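Foro Parnel > Aprendizaje y manipulación > Recogida de datos

Tema: ¿Cuántas demos por tarea antes de cambiar la disposición?

illine_79
26 de noviembre de 2018
Hola a todos, vuelvo con lo del vaso y la papelera. Estamos grabando demostraciones teleoperadas para Clonddale (dos brazos, cámara en la cabeza) y llevamos 79 episodios de «recoger el vaso y tirarlo». Mi duda es cada cuánto movéis las cosas. Yo cambio el vaso de sitio cada 5 episodios, pero la papelera casi ni la toco, y empiezo a pensar que la política se va a aprender la moqueta de memoria...

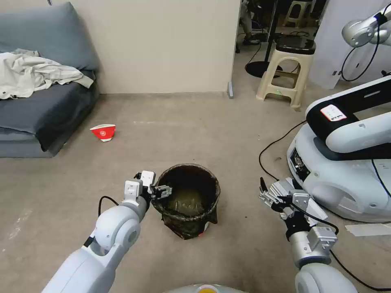 La pinza izquierda junto al borde de la papelera, con el vaso todavía en el suelo.

dalisay
Cada 5 me parece poquísimo cambio. Yo muevo algo en todos los episodios, aunque sea un palmo. Y la papelera también, claro, que si no el brazo acaba yendo siempre al mismo punto mire lo que mire la cámara.

Graça Pacheco
No estoy de acuerdo con dalisay. Si lo mueves todo desde el principio, el operador va más torpe y te salen trayectorias feas. En marzo tiramos 30 episodios por eso, llenos de dudas y correcciones. Yo haría primero un bloque tranquilo y después variaría a lo bestia.

dalisay
Pues a mí las correcciones me encantan, qué quieres que te diga. Si todas las demos son perfectas, el robot no ve nunca cómo se sale de un error.

Graça Pacheco
Una corrección limpia sí, pero medio minuto con el brazo temblando encima del vaso no enseña nada :)

illine_79
Vale, os leo a los dos y creo que voy a mezclar. Otra cosa que me trae de cabeza es la pose inicial.
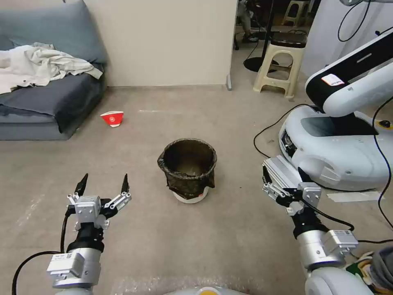 La pose de arranque la tenemos sin fijar, cada operador empieza como le viene bien. Nazanin Ansari, que lleva el entrenamiento, quiere que todos salgamos igual, y a mí me da miedo que luego el modelo solo sepa arrancar desde ahí. Fijaos en que las dos pinzas están abiertas y la papelera cae más o menos en medio, con el vaso más atrás, a la izquierda. ¿Con qué brazo lo cogeríais? Yo con el izquierdo sin pensarlo, pero hay quien en el equipo tira del derecho y así tenemos 2 maneras de hacer lo mismo en el mismo conjunto.

dalisay
Izquierdo siempre que el vaso esté a la izquierda, y lo escribes en las instrucciones. Mezclar brazos sin criterio es lo peor de todo el hilo, en eso seguro que Graça me da la razón.

Graça Pacheco
Te la doy, pero solo en eso. De la pose, yo la variaría un poco por episodio y guardaría la elegida en los metadatos, así Nazanin puede filtrar si quiere.

illine_79
Me gusta lo de los metadatos. Mañana grabo un bloque con el izquierdo y la papelera movida, y os cuento cómo va.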